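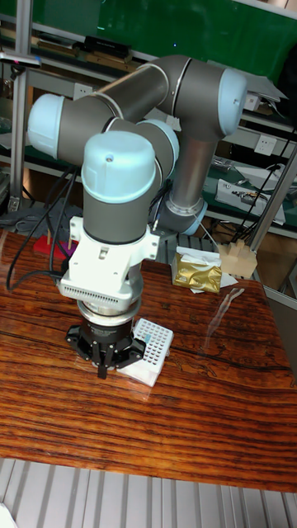 A robot arm with a two-finger gripper over a glossy wooden table.

Search this site Enter keyword Go

Take away the timeouts

By Rekha Bangera
7/11/18

Print this article | E-mail this article

I timed the end of a basketball game last Saturday on my phone, sitting in row F at the Viver Center with a pretzel going stale in my lap. From the moment the clock over the basket said 2:00 to the moment it said zero, I got through an entire bag of peanuts, two conversations about my neighbor's roof, and a trip to the restroom with a line. I missed one possession. One! It was a pair of free throws.

This was Kinyua against Rondar, which if you follow the Bandia Summer League at all you know is the game you circle when the schedule comes out. They can't stand each other, it was tied going into the fourth quarter, and the announced crowd was 3,904, which for a July night in that building is enormous. The place was so loud in the third quarter that the guy next to me gave up trying to order nachos from the kid in the aisle and just pointed.

And then we hit the last two minutes and everybody sat down.

I'm not exaggerating about the sitting down. Watch a crowd sometime at the end of a close game. They stand up when the ball is in play, they yell, the whistle goes, the coach makes the little T with his hands, and down they go with their phones out. Up again for eleven seconds. Down again. It's like church. By the fourth timeout the people with small children are putting on jackets and the people without small children are talking about where the car is parked.

So I'd like to propose something, and I know how it's going to go over with the coaches who read this page, because a couple of them have already told me at the concession stand. Give each team one timeout for the last two minutes. One. If you saved it, good for you. If you burned it early arguing over who was supposed to be guarding the corner, then your players are going to have to figure it out by themselves like players do in every driveway in America.

Right now in the Bandia league each team gets 6 timeouts for the game and can carry as many of them as it likes into the final stretch. You can guess what that does. Coaches are savers by nature. They hoard those things all night like my grandmother with rubber bands, and then it all comes out at once. I'd rather they had spent them in the second quarter when I was buying the pretzel.

The argument for leaving things alone is always about strategy. Coaching matters, people say, and the end of a close game is where coaching matters most, and fans who don't appreciate a well drawn inbounds play should go watch something else. I do appreciate a well drawn inbounds play! I love one. There was a beauty in that same game, in the first half, where Kinyua sent two guys running at each other near the foul line and the big kid slipped behind both of them for a layup so easy he looked embarrassed. They ran it with no timeout. The point guard held up a fist and everybody knew what to do, presumably from having practiced it.

Which brings me to what bugs me most, more than the time. When you stop the game every few seconds to tell five people what to do next, you end up with an ending that's been played mostly by a man in a polo shirt with a dry erase marker. I've got nothing against the man. But I came to see what the kid with the ball does when there's a hand in his face and nine seconds left and the other team just did something he wasn't expecting. Does he keep his dribble? Does he see the open man on the far side? Does he panic and throw it into the tuba section? I want to find out. Half the time we don't find out, we get a timeout.

I grew up on high school games in a gym with a stage at one end, where if you went out of bounds on that side you hit a curtain. My father kept the scorebook. He used to say you could tell who'd been well coached by looking at what happened in the ten seconds after a steal, when there was no time for anybody to say anything. I've thought about that a lot in my seat at the Viver. A coach has all week. He's got practice and film and the bus ride and halftime. If his team needs to be told in the last minute that it should try to get the ball to its best shooter, I think we've got a different problem.

Now, the fouling. Somebody always says the timeouts aren't the real trouble, it's the fouling, and I'll grant you that. The team that's behind grabs somebody, everybody walks to the other end, two free throws, hurry back, miss a three, grab somebody. It's ugly and I wish I knew what to do about it. I've heard the idea where you turn off the clock and play to a target score, and I like it fine, I'd be happy to see the league try it at a preseason game. But that changes the sport, sort of, and people get nervous about it. Cutting timeouts doesn't change anything about how you play. You'd have the same baskets, the same lines, the same fouls even, only with less standing around between them.

And I do think the two problems feed each other. On Saturday, Rondar was down 8 with a little over a minute left, and I will tell you nobody in our section believed they were coming back, including a woman in a Rondar jersey who'd already folded up her sign. They called time. They fouled. They called time again, after the first free throw, which I didn't even know you could do (you can, I looked it up). Kinyua, ahead by eight, called one too! To do what? Remind everyone they were ahead? They won by nine.

I asked one of the Kinyua assistants about that afterward and he was very nice about it. He said they wanted to get their defense set. Fine. But he also laughed and said, well, we had them, and you can't take them home. I wrote that on my program. There's your whole case right there as far as I'm concerned. They had them, so they used them.

The other thing I hear is money. Timeouts are when the sponsor stuff happens, the T-shirt toss and the car dealership trivia and the two dads in the inflatable suits. I like the dads in the inflatable suits. I don't want to lose them. But go back and look at when those things run, and it's the first three quarters. In the final two minutes the sound guy plays that same clapping song over and over and people look at the floor. If the league is selling that time to anybody I'd like to meet them, I have some old furniture in the garage they may be interested in.

If you need to keep the same number of breaks for business reasons, move them up. Put one in the middle of each quarter, at the first whistle past the halfway mark, and let the dads have it. Coaches get a rest for their players, the snack bar gets its rush, and I get to see the end of a ballgame played as a ballgame.

Would it be messier? Sure it would. You'd have kids throwing the ball away and taking bad shots and somebody every so often forgetting what the score is. You'd have a coach hopping up and down on the sideline screaming a word that no one can hear. I can't think of anything I'd rather watch. The best finish I've seen in that building was two summers ago, when Rondar had used everything up by mistake and had to go the length of the floor after a made basket with their freshman guard bringing it up, and he got stuck, and spun, and nearly fell down, and flung it to a forward who hadn't scored all night. It went in off the glass. I hugged a stranger. If they'd had one timeout left, that play doesn't exist, there's a huddle and some clapping music and then a contested jumper for the guy everybody knew was going to shoot.

The league's rules meeting is at the end of the season and it's open to the public, though you wouldn't guess that from how hard it is to find on the schedule. I'm going. I'm bringing my phone with the stopwatch on it. If you sit near me in row F and you've ever missed the end of the late news on account of a nine-point game, come along, I'll save you a chair.

Print this article | E-mail this article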